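Worktables and Desk Supplies, Fikley Study Rooms
Progress report to Fenora, period ending September
Prepared by Radoslava Kuruc

Summary

The tables are in and the supplies are mostly in. The labeling of the storage shelves is behind. We have not asked for any change to the grant total of $3,198 and do not expect to.

Tables

The old folding tables in both study rooms in Zustdale are gone. The replacements from Suominen have light wooden tops and fixed legs. One came with a leg plate drilled in the wrong place, and Suominen replaced the plate at no charge, though it took two visits to fit it. The tables do not rock. That was the main complaint in the intake survey, along with the metal edges on the old ones.

We kept the tops bare, without mats or blotters. Hanne Kuusisto tried a felt mat at one table early on and people moved it off to write, so the mats went back to the store and the refund is in the supplies line. Wiping down is done with a damp cloth at closing time. Marker comes off if it is done the same day. One table has a faint line near a corner that was left over a weekend and we have stopped trying to get it out.

Scissors

The mixed scissors from the old supply drawer have been sorted. Pairs with loose screws or bent tips were thrown out. The replacements have red plastic handles and are easy to find at the end of the day. They live in the top drawer, blades down, and are taken out to the table when someone needs them. The rule about where to put them down is still not being followed well. They should go in the middle of the table, away from the side where people walk past.
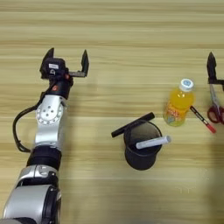
Drinks at the tables

The proposal said no drinks in the study rooms. After the first month we changed this to allow bottles with a screw cap. Open cups and cans still stay in the hallway. Since the change there have been two spills, both water, and no damaged paper that we know of. The hallway counter is less crowded in the afternoons.

Bottles left behind at closing are put on the windowsill and thrown out the next Wednesday. There were more of these than expected. Radoslava has moved the recycling bin from the hallway to just inside the door of the larger room, and we will see if that helps.

Table tops and care

The wood shows rings and crumbs less than the white tops did, but it shows ink more. Suominen advised a light coat of oil once a year. We have put that on the calendar for the winter break, when the rooms can be closed for 2 days. The oil and cloths are already bought. The grain is raised slightly on one table near the heater, and Hanne is going to sand it by hand before the oil goes on.

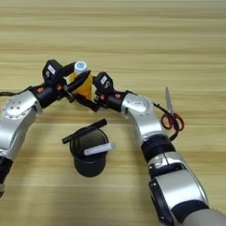 Light wood tabletop in use.

Pens, markers and cups

The supplies line was $800. It covered paper, glue sticks, tape, the scissors, and a box of 50 markers in mixed colors. Paper was the largest item and we will run out of it first.

Black plastic cups have replaced the divided trays. The trays collected eraser dust and broken leads and had to be tipped out and washed, and the dividers were too narrow for anything thicker than a pencil. A cup takes less space and can be carried to the shelf in one hand. The drawback is that a cup tips if it is filled on one side, so we ask people to keep only a few markers in each.

Putting the markers back is the last job before closing. Black ones go missing most often, and white ones hardly get used except on dark card. We will order fewer white next time. Dried-out markers go in a jar by the sink and are tested before they are thrown away. 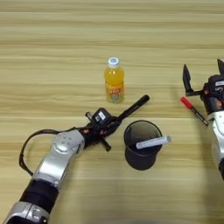 Can the remaining supplies money be carried over to spring if it is not spent by the end of the year?

Fenora's grant letter lets us move unspent supplies money into the next term with a short written note, and Radoslava will send one if there is a balance left after the paper order.

Still to do

Shelf labels. The first set was printed too small to read from the doorway. Hanne is redoing them in larger type, with the word only and no pictures.

Second paper order. Waiting on a price from the same store as before.

Drawer liner for the scissors drawer. Bought, not cut to size.

Closing checklist. The draft is taped inside the supply cabinet. It needs a line for the bottles and one for the cups, and then it can be typed up.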